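Two-armed sorting cell at Werenden returns to service after gripper overhaul
November 2021

The two-armed sorting cell in the Werenden laboratory has returned to service following a planned overhaul of both grippers. The work took 5 days and was carried out by the laboratory's own technical staff, with replacement parts supplied by Kravets.

The overhaul was ordered after routine checks showed that the left gripper no longer closed to the same point each time. The finger pads on both arms were replaced, the mounting screws were tightened to the maker's settings, and the cable that feeds the left gripper was re-routed to stop it rubbing against its bracket. One of the 2 drive belts was found to be worn at the edge and was also changed.

Both arms were then re-zeroed and the table position was measured again. The cell was required to complete 300 picks without a stoppage before being released to users. The first attempt ended at pick 19, when the right gripper reported a false contact. The fault was traced to a connector that had not been fully seated, and the full run was completed the following morning.

"The cell is used by several groups, and a small error in the grip affects everyone's results," said Zoriana Kobzar, head of laboratory equipment. "We have shortened the interval between inspections and would ask users to report any change in how the grippers close." 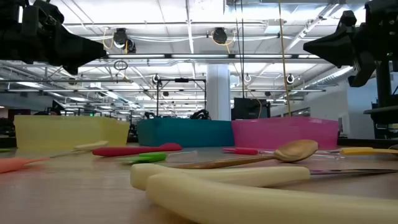
The cell's two grippers above the table, with kitchen utensils and three plastic bins.

Bookings made before the overhaul remain valid. Users who saved table positions under the earlier settings must load the new file from the Flerkix folder before their next session. The next inspection will take place in December, when the cell will be closed for one morning. Enquiries should be sent to the equipment desk in the Akel building.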